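Section 3: When the gripper won't let go (or lets go too soon)

Okay, so this is the one I get asked about most, and it's the one that bit me first. In December our arm at Metport picked up a canister, closed on it, and then just stopped responding to the open command. It sat there squeezing. Akihiko Kobori hit the stop and we both reached in to pull the canister out by hand. Please don't do that! The fingers still had pressure on them and they snapped shut on nothing the second it came free. Sore knuckles, lucky escape.

What follows is what Chepkoech Mbwambo and I worked out afterwards, and it's how I do it every time now.

CAUTION: A stopped arm can still be gripping. Keep your fingers out from between the pads until you've finished step 4.

1. Press the red stop button on the Skullmont controller. Leave it pressed.

2. Put a folded towel under whatever the gripper is holding. Things drop.

3. Switch off power at the wall and wait 20 seconds. I count out loud – feels silly, works fine.

4. Turn the manual release a quarter turn at a time until the pads go slack, then lift the item out from the side.

5. Power back up, release the stop button and run the open/close test with nothing between the pads. Do it three times. If it sticks even once, you're done for the day. Tag it and call somebody.

6. Open the Tirnia log and look for the last grip error. Ours came up at cycle 3,190, right after a batch of slippery bags.

Note: Error "pad position lost" nearly always means the finger linkage has picked up grit or a bit of torn plastic. Wipe both sides with a dry cloth. No oil, it just collects more crud.

Note: If the gripper drops things early, check that your grip setting wasn't left on "soft" by the last person. (Guilty. Sorry, Kibet.)

Before you go back to sorting, set the trays out as usual, bring the arm in with the pads open and check the gap between them. Both pads should be upright and facing each other. If one leans, go back to step 1.

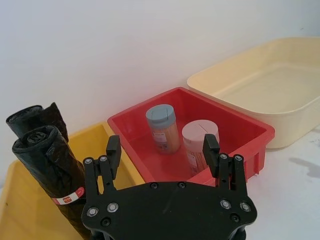

Fig. 3. Pads open in front of the red bin, with the rolled bags in the yellow tray at left.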